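Drawer Cell at Stosside - Gallery
28 November 2018

Warnoro's parts room at Stosside hands out small fasteners and seals from drawers. Until February, two clerks on each shift did all of the pulling and closing by hand. A single arm is now being set up to take over part of that job. The pages below cover the test cell, where Arnaldo Bastos and Chenxi Jiang work out the motions on a white cabinet before they go to the floor.

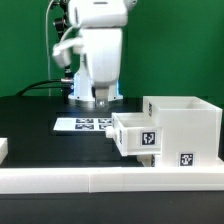 The clerks keep the counting, the sign-out sheet and anything that arrives without a label. Drawer work was 100 pulls on a normal shift, most of them in the first hour. The plan moves 16 drawers to the arm and leaves the rest alone. Both clerks stay on the shift. One of them, trained by Jiang over six sessions, will run the cell and clear its stops.

Close range

At close range the wrist camera sees little more than plain gray surface between the open fingers. Bastos logs these views with the arm position, so that a clerk reading a stop report can tell which approach it came from. 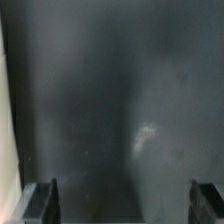
Light from the side

Glare matters more to the camera than it did to the clerks, who simply leaned over. Lamp positions are now part of the shift checklist - a new duty, and not a popular one.
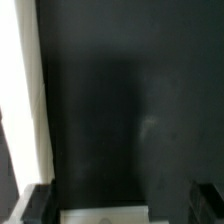 Wrist view, fingers open. Strong light at left, white strip along the bottom.

Markers

Square printed markers give the arm its reference points. Clerks have been asked to keep tape and pens off them and to report any that peel.

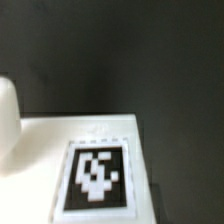 Marker on the flat top of a white block, wrist camera.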